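클로드사이드 공동주택 입주자 정기회의 회의록

일시: 2020년 8월 12일 수요일 저녁 7시 30분
장소: 1층 공용실 (에어컨 수리 예정. 지난번 회의록에도 수리 예정이라고 적혀 있음)
참석: 우르마스 쿠스크(진행), 제이슨 가찰리안, 에흐산 방가시, 차민다 마리카르, 발디스 키비(서기) 외 입주자 다수
결석: 2동 대표. 연락 없음. 연락이 없는 것까지가 관례임.

1. 지난 회의록 승인

지난 회의록을 낭독하려 하였으나 전원이 읽은 것으로 치자고 하여 그렇게 치기로 함. 가찰리안 씨가 3쪽에 자기 이름이 '가찰란'으로 적혀 있다고 지적함. 서기가 사과하고 정정함. 이어 4쪽에는 '가찰리아노'로 되어 있다는 지적이 있었음. 서기가 다시 사과함. 나머지는 이의 없이 승인.

2. 분리수거장 이용 현황

쿠스크 씨가 보고함. 7월 한 달 동안 수거 업체 바헤르에서 보낸 혼입 경고장이 32장 쌓임. 경고장은 일반 종이가 아니라 코팅지라서 종이류로 배출할 수 없다고 함. 이 사실도 경고장에 적혀 있음.

경고 사유는 대부분 비닐류임. 과자 봉지, 라면 봉지, 택배 비닐이 종이함과 플라스틱함에 골고루 들어가고 비닐함에는 우산이 들어가 있었다고 함. 우산 주인은 찾지 못함. 쿠스크 씨가 우산을 회의장에 들고 와 펼쳐 보였으나 나서는 사람이 없었고, 우산은 멀쩡하여 공용실에 비치하기로 함.

바헤르는 혼입이 계속되면 다음 분기부터 세대별로 추가 수거료를 물리겠다고 통보함. 금액은 통보서에 없음. 방가시 씨가 전화로 문의한 결과 담당자가 휴가 중이며, 휴가에서 돌아오는 담당자는 다른 담당자라고 함.

3. 과자 봉지 배출 방법

이 안건에 예정된 시간은 10분이었음. 실제로는 50분이 걸림.

현재 게시판 안내문에는 "비닐류는 깨끗이 비워서 배출"이라고만 되어 있음. 마리카르 씨는 '깨끗이'의 기준이 세대마다 다르다고 함. 물로 헹구는 집이 있고, 털기만 하는 집이 있고, 마지막 부스러기를 손가락으로 찍어 먹으면 된다고 보는 집이 있음. 마지막 방식에 대해 몇 사람이 고개를 끄덕였으나 이름은 남기지 않기로 함.

봉지를 비틀거나 딱지로 접어 버리는 문제도 나옴. 바헤르 안내서에 따르면 작게 접힌 봉지는 선별 과정에서 걸러지지 않을 수 있으니 펼쳐서 내야 함. 가찰리안 씨는 어릴 때부터 딱지로 접는 것이 예의라고 배웠다며 상당히 섭섭해함. 가찰리안 씨의 딱지 접기 솜씨는 참석자 모두가 인정하는 바이나 표결에는 반영하지 않음.

구겨진 과자 봉지와 찢어진 종이가 한자리에 있으면 둘을 갈라서 각각 비닐함과 종이함에 넣어야 한다는 점을 쿠스크 씨가 다시 설명함. 한 번에 쓸어 담으면 빠르기는 하나, 그렇게 들어간 것이 경고장이 되어 돌아온다고 함.

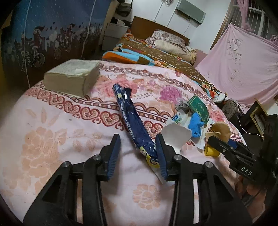

마리카르 씨는 봉지를 펴는 것까지는 따르겠으나, 찢어진 종이가 어느 크기까지 종이로 인정되는지부터 정해 달라고 함. 영수증은 종이가 아니라고 하고 포스트잇은 맞는지 틀린지 아무도 대답을 못 하는데, 이래서야 휴지통 앞에서 사전을 들고 서 있어야 할 판이라는 것임.

이에 쿠스크 씨가 안내서를 찾아보았으나 포스트잇 항목은 없었음. 방가시 씨가 휴대전화로 검색하여 서로 반대되는 답을 두 개 얻음. 논의 끝에 포스트잇은 당분간 종량제 봉투에 넣고, 바헤르의 새 담당자가 복귀하면 다시 묻기로 함. 이 대목에서 누군가 포스트잇에 그 내용을 메모함.

의결: 과자 봉지는 비우고 털어서 펼친 상태로 비닐함에 배출. 물 헹굼은 기름기가 있는 경우에 한함. 찬성 다수, 기권 1(가찰리안).

4. 안내판 교체

현재 안내판은 햇볕에 바래 '플라스틱'이 '스틱'으로 읽힘. 이를 근거로 나무젓가락을 넣었다는 세대가 있었음. 논리에 흠이 없어 반박하지 못함.

업체 두 곳에서 견적을 받음. 클룰리아는 157유로, 스킷스테드는 그림 문자와 야간 반사 처리를 포함해 1,195유로를 제시함. 마리카르 씨가 밤중에 멀리서도 보이는 분리수거 안내판이 왜 필요한지 물었고, 스킷스테드 견적서에는 "품격"이라고 되어 있었음.

방가시 씨는 직접 만들자고 제안함. 지난번에 직접 만든 자전거 보관대가 어떻게 되었는지를 키비 서기가 상기시킴. 방가시 씨가 제안을 철회함.

의결: 클룰리아 안으로 함. 글자 크기는 안경 없이 읽을 수 있게 할 것. 누구의 안경인지에 대해서는 쿠스크 씨의 안경을 기준으로 삼음.

5. 수거장 당번

당번표를 다시 운영하자는 안이 나옴. 작년 당번표는 거의 20주 분량이 비어 있는 채로 아직 벽에 붙어 있음. 가찰리안 씨가 8월 마지막 두 주를 맡겠다고 함. 딱지로 접힌 봉지는 본인이 직접 펴겠다고 하여 박수를 받음. 9월분은 지원자가 없어 2동 대표의 이름을 적어 넣음.

6. 기타

- 공용실 에어컨: 수리 예정.
- 수거장 옆 고양이 밥그릇: 플라스틱함에 들어가 있던 것을 마리카르 씨가 두 차례 건져냄. 밥그릇은 쓰레기가 아니라는 문구를 새 안내판 하단에 넣기로 함. 추가 비용이 드는지 클룰리아에 문의(방가시).
- 입주자 한 분이 지하 창고에서 나는 냄새에 대해 질의함. 쿠스크 씨가 확인해 보겠다고 답함. 질의자가 같은 답을 봄에도 들었다고 하여, 이번에는 기록해 달라는 요청이 있었음. 기록함.

할 일
쿠스크: 바헤르에 포스트잇 및 추가 수거료 금액 문의, 지하 창고 냄새 확인
방가시: 클룰리아에 안내판 발주
가찰리안: 작년 당번표 떼기
키비: 가찰리안 씨 이름 철자 확인

9시 40분 폐회. 다과로 나온 과자의 봉지는 의결 사항에 따라 모두 펼쳐서 배출함. 회의록 사본은 우편함 옆에 두며, 가져가신 분은 종이함에 넣어 주시기 바람. 스테이플러 심은 빼고.

서기 발디스 키비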